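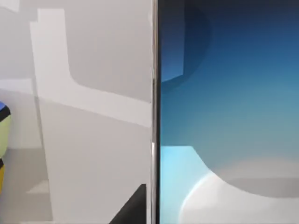

How much can you get done in a robotics club that meets once a week and doesn't own a robot? More than I would have guessed back in April, when six of us signed up and four of us had never written a line of code that moved anything.

We do it all in simulation. The club is called Plorkham (it's the name of the street behind the library, don't read into it) and our project this term is Kaltwood, a pretend gripper that is supposed to pick things up and set them down where we tell it. Every piece of it lives on one old desktop that sounds like a hair dryer, and I have gotten weirdly fond of it.

So, this month! I was on views, meaning I got to mess with the viewpoint while everybody else fought over the motion code. I love the super close ones. You get a big slab of pale gray on one side and blue on the other, a skinny silvery strip running between them, and one little sliver of something bright with a blue top and a yellow-orange bottom peeking in on the left. I put that one up as the desktop background and I'm keeping it.

The trouble with being that close is that you can't judge distance at all. I spent an entire evening on a script that was supposed to stop the gripper short of the object, and I kept squinting at flat gray trying to decide if I was near it or on top of it. What finally helped was printing the distance as a number in the corner of a second window and ignoring the pretty colors. Boring, but my stops got a lot better after that.

Meanwhile the motion group set up a batch of 700 tries to run overnight, and then somebody (me, it was me) forgot to turn off the sleep setting. We came back to about 100 finished tries and a very quiet computer. I brought donuts the next time.

We have a friendly match coming up with the club over in Lustbridge. Same task for both sides, seven minutes on the clock, no touching the keyboard once it starts. They've been doing this a couple of years longer than we have and they're really nice, which makes it hard to get properly competitive. Our plan is to go slow and drop nothing.

Before then I still have to clean up my part of the code, rename all the variables I called "thing," and write the one page summary for the Farquharson grant, which pays for our room and the snacks. I've got the first paragraph. It's mostly about the snacks.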